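How a Robot Learns by Practicing in a Pretend World

Hi, I'm Bimla Thakur, and I teach robot arms at the Dorach lab. My newest student lives inside a computer! 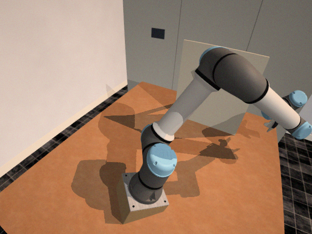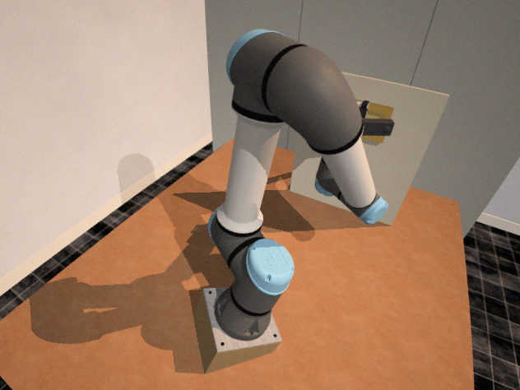
Our big question was this: if a robot practices in a computer world, does it get better at grabbing blocks? So my friend Kimutai and I let it try 500 times. Every try, the program moved the block a tiny bit (sneaky, I know). When the arm got it right, the program gave it a point, and it tried to do more of whatever had earned that point.

Then came the test: 22 brand new block spots it had never practiced. It got 15! I did a little dance at my desk.

The seven misses were mostly near the corners, so that's what we're working on next. Kimutai thinks it needs more corner practice. I think it needs slower fingers.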